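Search this site Enter keywords

MINUTES
Gripper and Controller Evaluation Group
17 Apr 2024

Present: Tracey Pearce (chair), Asnakech Dinsa, Stellan Brekke, Kalkidan Ayele
Apologies: Ctibor Michalík

1. Minutes of the previous meeting
Approved with one correction to item 2, where "Jivent" should read "Truvico."

2. Gripper comparison in simulation
Ms. Dinsa reported on the cabinet-top approach, run with the black gripper on the Franka Emika arm. The group reviewed the position beside the brown object and agreed that finger clearance could not be judged from that view - the dark parts overlap. The Curkon gripper model will be tried at the same position.
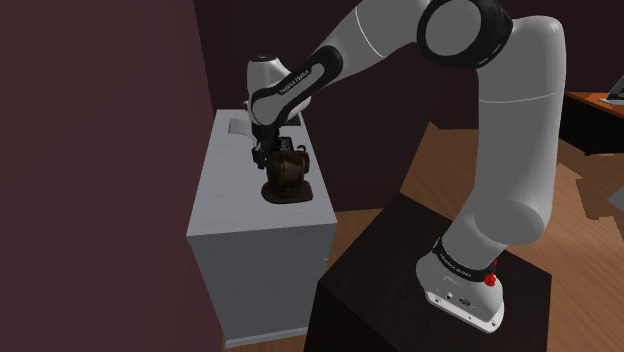 3. Controllers
Mr. Brekke presented the Jivent and Truvico controllers. Each is to be given 2000 simulated trials with identical starting poses. Ms. Ayele asked that failed plans be logged separately from dropped objects. Agreed.

4. Camera placement
A view facing the arm was considered. The typewriter and the statue on the cabinet are in clear sight, but the arm covers part of the brown sculpture and the gripper does not appear at all. Ms. Pearce noted that this view could not be used alone for scoring. Mr. Brekke favored a second, higher camera - cost in rendering time to be checked. 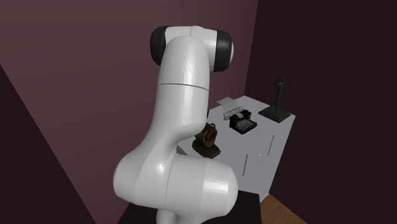 5. Actions
Ms. Dinsa: load the Curkon model.
Mr. Brekke: rendering times for 2 cameras.
Mr. Michalík: review the Shiferaw license terms.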